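Tabuleiros de pinos Lehner passam a ser emprestados em Clernevlow

2024-06-20

A oficina Skulletti, de Clernevlow, abriu esta semana um serviço de empréstimo de tabuleiros de encaixe. São tabuleiros brancos e grandes, que se deitam sobre uma mesa e recebem pequenas placas e pinos. Até agora só era possível usá-los na própria oficina, durante as tardes de treino da mão. A partir deste mês, qualquer pessoa inscrita pode levar um para casa, ou para a sua escola, durante um período de duas semanas.

O modelo chama-se Lehner, do nome da rua onde foi desenhado o primeiro. Quem passou pela oficina nos últimos anos já o conhece. A tarefa é simples de explicar e menos simples de fazer: segurar um pino com as pontas dos dedos, levá-lo até à placa certa, endireitá-lo e deixá-lo entrar sem forçar. Depois faz-se o contrário. Os exercícios vêm num caderno com 86 páginas, que acompanha cada tabuleiro e que tem de ser devolvido com ele.

“O caderno demorou mais tempo do que o tabuleiro”, conta Vasiliki Fragkou, que escreveu os exercícios. “No princípio eu tinha folhas soltas, algumas em grego, outras com desenhos que só eu compreendia. Foi preciso pôr tudo em ordem e tirar muita coisa.” Ficaram de fora, por exemplo, os exercícios com relógio. Segundo a autora, as pessoas olhavam mais para os segundos do que para o pino, e as peças caíam ao chão.

A primeira parte do caderno trata só da maneira de pegar. Há uma página inteira sobre a diferença entre segurar um pino pela parte de cima e segurá-lo a meio. Quem segura por cima vê melhor a abertura, mas perde firmeza quando o pino toca na borda. Quem segura a meio sente melhor, porém tapa com os dedos aquilo que quer ver. Os exercícios seguintes alternam as duas maneiras, primeiro com a mão dominante e depois com a outra. Só na segunda parte entram as duas mãos ao mesmo tempo.
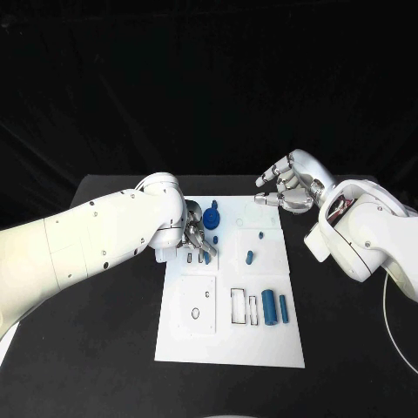
O que acontece se uma pessoa perder um pino durante o empréstimo?

Quem perder um pino avisa a oficina no momento da devolução e recebe uma pequena conta pela peça. Os pinos vendem-se um a um, por isso não é necessário pagar uma caixa completa. Se a peça aparecer mais tarde, pode ser entregue e o valor fica como crédito para o empréstimo seguinte. Para as placas a regra é outra: uma placa partida deve ser devolvida, mesmo em pedaços, para se perceber em que sítio cedeu.

A oficina recomenda que o tabuleiro seja usado sobre uma superfície escura e sem padrão. Uma toalha com flores ou quadrados cansa a vista e esconde as peças que rolam para fora. Quem não tem mesa escura pode pedir um pano preto, que se empresta sem custo. Também se aconselha que a luz venha do lado oposto à mão que trabalha, porque assim a sombra dos dedos não cai sobre a abertura. Esta última indicação estava numa nota no fim do caderno e passou agora para a primeira página, depois de muitos leitores não a terem encontrado.

O número de tabuleiros disponíveis é de 60. Uma parte deles foi montada na primavera e ainda não tinha saído do armazém. Os restantes são tabuleiros que já serviram na oficina e que foram lavados e conferidos. Nestes podem existir riscos ou marcas de lápis. A oficina preferiu não os pintar de novo, porque a tinta entra nas aberturas e altera o encaixe.

Johanna Widmer, responsável pelo empréstimo, passou a maior parte de maio a conferir placas. O processo que ela seguiu é o mesmo que propõe agora a quem devolve: colocar cada pino, virar a placa, dar uma pancada leve com a mão e ver se alguma coisa cai. Um pino que cai deve ser posto de lado num saco. Um pino que não sai com dois dedos também.

“As pessoas pensam que o pino preso é um bom pino”, diz Widmer. “Eu compreendo, parece que ficou bem colocado. Mas depois alguém com menos força nos dedos não o consegue tirar, e a tarefa acaba ali.”

Entre os primeiros pedidos estão os de duas escolas e de um grupo de relojoeiros reformados, que já se reunia em Clernevlow para reparar despertadores. Há ainda pessoas que voltam a treinar a mão depois de meses com gesso. Para estas, a oficina pede que falem antes com quem as acompanha no tratamento. O caderno não foi escrito como programa de recuperação e não dá indicações sobre dor ou cansaço, além de uma frase na introdução que recomenda parar quando os dedos começam a tremer.

A caixa de transporte foi a questão mais discutida. O tabuleiro é largo e não cabe bem debaixo do braço. A primeira caixa tinha uma pega no lado curto e batia nas pernas de quem a levava. A segunda, com a pega no lado comprido, abria-se nas escadas. A solução atual é uma pasta de tecido feita pela casa Zekow, com duas correias e um bolso separado para as placas. Os pinos vão num tubo com tampa de rosca, dentro do mesmo bolso. Quem quiser pode levar a pasta às costas, embora Widmer não o aconselhe em dias de vento.

O empréstimo custa um valor fixo, igual para todos, que se paga na altura de levantar o tabuleiro. As escolas pagam uma só vez, mesmo quando levam vários. A caução é devolvida no próprio dia, depois da conferência, que se faz à frente da pessoa. Não é possível deixar o tabuleiro à porta nem enviá-lo pelo correio. Já houve quem perguntasse, e a resposta vai continuar a mesma até se encontrar uma embalagem mais resistente.

Para a montagem da nova série foram torneados 2.000 pinos, em várias medidas. Os mais finos são também os que se perdem com mais facilidade, e por isso cada tubo leva alguns de reserva. O caderno pede que se comece pelos mais grossos. Muitos utilizadores saltam essa parte, de acordo com Fragkou, e voltam a ela alguns dias depois, quando reparam que ganharam o hábito de empurrar o pino com a palma.

Um dos exercícios novos foi proposto por uma aluna das tardes de treino. Consiste em pousar o pino sobre a placa, ao lado da abertura, e fazê-lo deslizar até sentir a borda, sem olhar. A autora do caderno hesitou em incluí-lo, porque no tabuleiro antigo as bordas eram demasiado suaves e o dedo não recebia nenhum sinal. Nas placas da nova série a borda é um pouco mais marcada. O exercício ocupa uma página na terceira parte, com uma variante para duas pessoas: uma conduz a mão da outra apenas com palavras. É a variante mais pedida pelas escolas, e também a mais barulhenta.

Está prevista uma segunda edição do caderno para outubro. Vai incluir uma tabela para registar os exercícios feitos e letras maiores nas páginas de instruções, que vários leitores acharam difíceis. As versões em alemão e em grego ainda não têm data. Até lá, quem encontrar erros no texto pode escrevê-los na última folha, que foi deixada em branco para isso.

As inscrições fazem-se ao balcão da Skulletti, durante o horário normal da oficina. É necessário mostrar um documento com morada e indicar para que mão se quer a pasta, dado que o bolso dos pinos pode ser cosido à esquerda ou à direita. As tardes de treino continuam como antes, com entrada livre, e nelas os tabuleiros podem ser experimentados antes de se decidir pelo empréstimo. Os que estiverem reservados têm uma etiqueta com o nome da pessoa e o dia em que serão levantados.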